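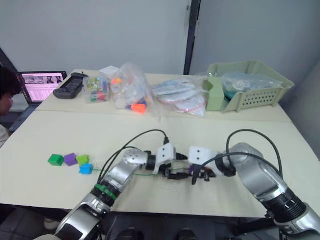
Two arms and the green wire, with the coloured cubes to the left.

Bead threading with two arms, part 5: passing the work between grippers

By now you should have both arms bolted down, zeroed and moving from the laptop. In this part we set up the handover, where one gripper keeps hold of the wire and the other brings the next piece to it. Ours runs on the shared bench at Plerkari, and the control program is Fenik.

Set the meeting point

Jog both arms until the fingertips nearly touch over the middle of the near tabletop. Keep this point away from the seam if your bench is two tops pushed together, as a small step there will catch the wire. Save the pose in Fenik as "meet". Ours is 81 mm above the table.

Check the cables

Move each arm slowly through its full reach and watch the black cables to the grippers. They need enough slack to arc over the arm without pulling. If one drags, add 46 mm of slack at the last tie and try again.

Hold the wire

Close the left gripper on one end first, then bring the right one in to take the other.
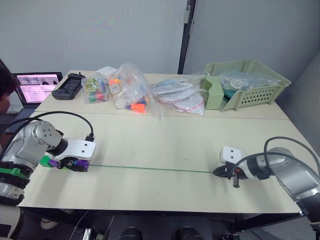

Pull the arms apart in small steps until the wire is nearly level, then stop. Too much tension and it slips out of the fingers when you open one side. Baldur Frandsen wrote the stepping routine we use, and it defaults to 5 mm a step. Go down to 2 mm for thin wire.

Run it

Start at a quarter speed with a hand near the stop button. Do ten passes before you change anything, and write down which side let go. If it is always the same side, re-zero that gripper and repeat the first section.

Log files go in the folder named "meet". Part 6 covers picking up the cubes.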